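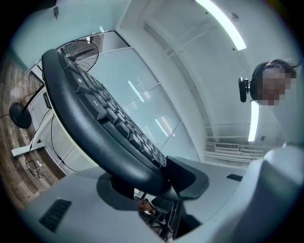 Photo: Stergate Forum archive

Stergate Forum > World & Local > Vevport council wants to cut the Brerndale twinning

dockside_mel
Started this because the old thread got locked. Went to the rally outside Vevport town hall, got there 4 pm, left when it rained. Touran Pakzad read the statement for the friendship groups. 47 groups signed it, unions mostly, a couple of churches, the student bloc. Main points: keep the twinning, drop the ban on official visits, and no city money moved out of the exchange fund before a public hearing. Short and clear I thought. Decent crowd.

rk_hollis
Signed by 47 groups, how many of those have more than six members? Serious question. I've seen the list. Three of them share a mailbox.

dockside_mel
Then name the three.

rk_hollis
Not doing homework for you. List is on the Ansari Hall notice board, anyone can read it.

paperboat
Can we get the actual text? The Stergate paper ran two paragraphs and one was about traffic.

dockside_mel
Typing from the handout so excuse errors:

"We, the undersigned, reject the suspension of ties between our two cities. A disagreement between governments is no reason to close the door on students, patients and families. We ask the council to hear the people of Vevport before it votes."

There's a second page on the medical shipments, will type it later.

tam_o
Door on patients is a bit much. The hospital exchange was already paused in June, by the other side. Brerndale sent the letter, not us. Nobody at the rally said that did they

dockside_mel
Pakzad did say it. Second page. The pause was over customs paperwork after the sanctions list got updated, and Brerndale asked for talks. Council never replied.

tam_o
Source for never replied?

dockside_mel
Council minutes. The letter is noted as recieved and then nothing.

rk_hollis
"Noted" is a reply in council language lol

oldquay
I was on the first delegation, long time ago. We ate badly and argued about rail fares for a week and it was worth every cent. But -- and people won't like it -- their mayor's office has changed a lot since. Last group that went got a minder and a script. I'd keep the student part and let the mayors stay home. Half a twinning is still something.

paperboat
That's kind of where I am too.

dockside_mel
Once you let them cut half they cut the rest next year. Same thing happened with the fishing agreement.

rk_hollis
The fishing agreement was dead before half this forum could vote

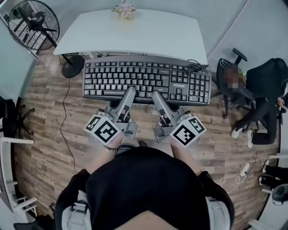 Page 2: petition numbers and the hearing

paperboat
Petition is at 2,423 as of this morning. Needs to be certified before the council has to schedule a hearing. Anyone know how many got thrown out last time?

tam_o
589 struck last time. Mostly out of town addresses. So if you live in Stergate please don't sign, you're not helping, different city different roll.

lina_v
I live in Stergate and signed, oops. Can I take it off?

tam_o
Email the clerk. Put the sheet number if you remember it.

lina_v
I do not remember it

rk_hollis
And this is my problem with the whole thing. If the case is good make it to Vevport voters. Don't pad it.

dockside_mel
One person made a mistake, that's not padding. Sheets are still out at Ansari Hall and the ferry ticket window. Bring ID so the address matches.

oldquay
Does the hearing get translated? Lot of the Brerndale families here won't follow the legal bits. Last one was English only and people just sat there.

dockside_mel
Asked. Clerk said request it in writing. So I'm writing it -- anyone want to co-sign, message me tonight.

rk_hollis
I'll co-sign that. Still voting to suspend.

dockside_mel
fine by me, sending you the draft now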